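Notebook, chores bench, November

Back at it after lunch. The question on the whiteboard in the office is still Ifor's, in his awful capitals: CAN IT DO THE DISHES YET. My answer this month is "parts of it, and the parts are getting good!"

Two jobs on the go. Panier is the cutlery job: silverware ends up all over the table and has to go in the basket. Ruddock is the wrapping and unwrapping job, which I keep calling the boring one and which keeps surprising me. Anything thin or crinkly still beats the grasp planner more often than I'd like. A person does it by feel and never looks down. The planner wants an edge, and crinkly stuff has either no edge or forty of them.
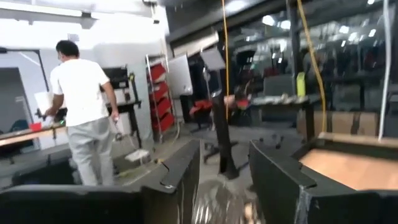
Ifor thinks we should stop feeding the planner single views and let it nudge the stuff first, then look again. I like it. It's what I do with cling film at home (swearing optional). He has put nudge-then-look on the Prisero branch, so don't merge that one until he's been through the timing, please. It adds 4 seconds a pick at the moment, and that's fine for a kitchen but no good for the packing people at Vusutbridge.

Panier, then. Tally since the last recalibration: 86 picks tried with the new finger pads, and only 6 where the piece spun in the grip. That's so much better than the old pads I made Ifor check my arithmetic. Spoons are the easy ones. Forks lying flat are fine if we take them by the neck.
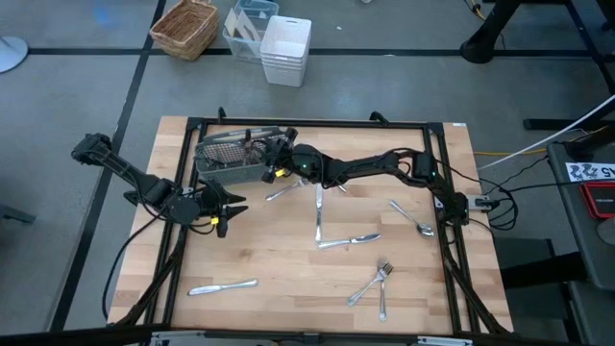 The part I'm most excited about is sharing the work between two arms. With a fixed basket, the far corners of the table were always a stretch, and we lost time on silly detours. Letting the right arm hold the wire basket while the left goes picking means the basket can come to the fork, which is how anyone clears a table. Crossed forks are still the hard case, like the pair toward the front there: lift one and you may well drag its friend along. I want to try sliding the top one off sideways first.

To do:
Slide-first for crossed forks, left arm only.
Ask Ifor if run 3637 was logged with the old pads or the new ones.
Knives on edge. No idea yet, suggestions welcome.
Find out how much basket tilt we can get away with before things fall out.

C. Hopkin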